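Chapter 4
Trade in Essential Inputs

Few countries produce everything their factories need. Some materials come from only a handful of places, and the nations that hold them gain a kind of influence that does not appear in ordinary trade figures. This chapter examines how that influence arises, how governments use it, and what limits it.

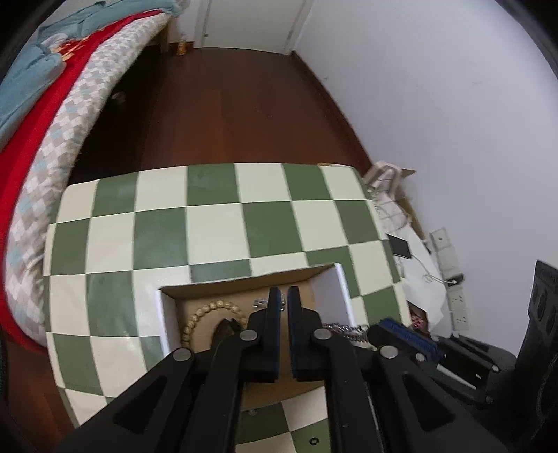
An input is any good that is bought in order to make another good. Economists separate inputs by how easily a buyer can replace them. Consider a maker of inexpensive jewelry. A bracelet of small round wooden beads, such as the one lying in the cardboard box, can be made from many kinds of wood bought from many sellers. If one supplier raises its price, the maker turns to another. Demand for that supplier's wood is said to be elastic. A refined metal with a single major exporter offers no such choice, and demand for it changes little in the short run even when its price climbs steeply. 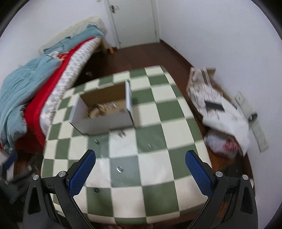 Pierina Gentile

Section 4.1 introduces export quotas and licenses. A quota sets the largest amount of a good that may leave a country in a given period. A license requires each seller to obtain permission before shipping. Both raise the price paid abroad, but a license also allows a government to favor one buyer over another.

Section 4.2 follows the case of Wevier, a small economy that supplied its neighbor Zerken with most of its industrial salts. When Wevier limited its sales to 100 tons a month, prices in Zerken rose at first. Within about 2 years, buyers had reopened older mines and changed their production methods. The full price table is given on page 218.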